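How to get the smell out of old drinks bottles (and use them again)

I keep far too many bottles. They live under the sink at our place in Edell, and every May I get them all out for squash and cold tea. Most of them smell a bit odd by then, like a lunchbox left in a school bag. If yours do too, don't bin them yet, as it's an easy fix and you've probably got the stuff in already.

You'll need bicarbonate of soda, white vinegar, washing-up liquid, some uncooked rice and a bottle brush if you own one. I don't, my last one went bald.

First, peel off the label if you can. Warm water and a bit of patience does most of them. For the sticky patch left behind, rub in a drop of cooking oil, leave it while you have a cuppa, then wash it off with soap.
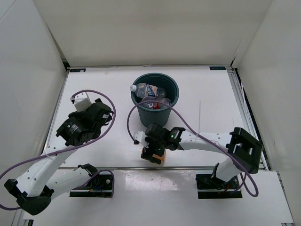
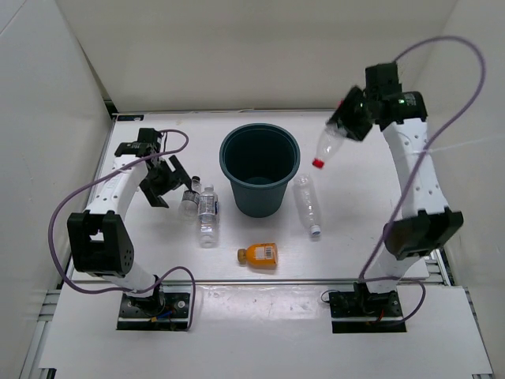 By Bouvier, household tips writer at Pidska

Next, put a big spoonful of bicarb in each bottle and fill it up with lukewarm water. Not boiling! I did that once to a thin plastic one and it shrivelled up like a crisp packet. Lid on, good shake, and leave it overnight. I did 14 in one go last time and the kitchen looked ridiculous.

In the morning tip it all out and rinse. If there's still a whiff, use one part vinegar to three parts water and give it another hour. Do them one after the other — mix the two together in a closed bottle and it'll fizz all over your slippers.

Gunk at the bottom? That's where the rice comes in. A small handful, a squirt of washing-up liquid, a splash of water, then shake like mad. Have a sieve over the plughole when you empty it.

Lids need their own soak, in a mug of soapy water, and go round the thread with an old toothbrush. I skipped the lids for years and couldn't work out why everything still tasted of orange.

Dry them upside down with the lids off. I stand mine in the dish rack, and the tall ones go over wooden spoons in a jug. Give them a full day before you put the tops back on, or they'll go musty again.

Anything cracked or cloudy goes in the recycling.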